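Zalovico
Home / Research / Join us / Contact
About us

Zalovico is a small research group working on one question we never seem to get tired of: how do you teach a robot the ordinary jobs people do with their hands? We started with 2 desks and a borrowed corner at Herath, and we now have our own hall with an upper gallery, a lot of furniture and far too many cables.

Our method is called Gredel. A person wears a harness, takes a gripper in each hand and simply does the task. The cube-shaped blocks on the grippers carry printed square markers, so we can work out where each hand was and how it was turned throughout. No robot arm has to be in the room while we record, and that has changed how quickly we can try things. Someone has an idea over breakfast and by lunch we have the first demonstrations of it!

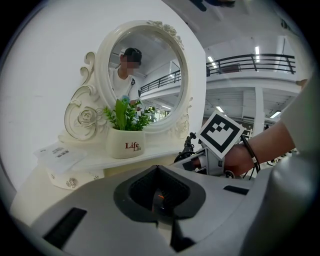

We care a great deal about rooms. A policy trained at a bare bench tends to fall apart the moment it meets a patterned cloth or a shiny surface, so we work at real furniture, and we move it about between sessions. Mirrors are a favourite of ours. They put a second pair of hands and a second set of markers into the picture, and the early versions of Gredel got horribly confused by them. The present version checks every marker against the motion of the gripper before it trusts it, and throws out the ones that don't fit.

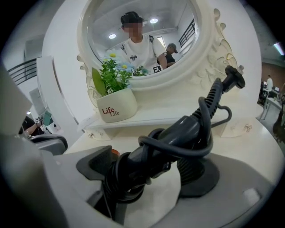

Hair dryer and gripper at the vanity table

In our latest study we recorded 2,311 demonstrations of dressing-table tasks and trained on all of them. Then we ran 600 trials on our two-armed test robot, Sturnard, with the furniture in positions it had not been trained on. It failed 259 times. We're thrilled with that (the year before, it could barely get hold of the handle), and the failures are where most of our reading and arguing happens now. Coiled cords are the worst of it. A cord changes shape every time you lift it, and we still don't have a good way to describe that to the model.

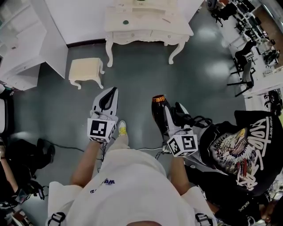
Recording with two grippers, seen from overhead

We write up what goes wrong along with what works, and we share our recording notes with any group that asks. School and university visits run from October, and you're welcome to have a go with the grippers yourself. Wear comfortable shoes, the floor is hard.

Read our papers
Arrange a visit
Back to top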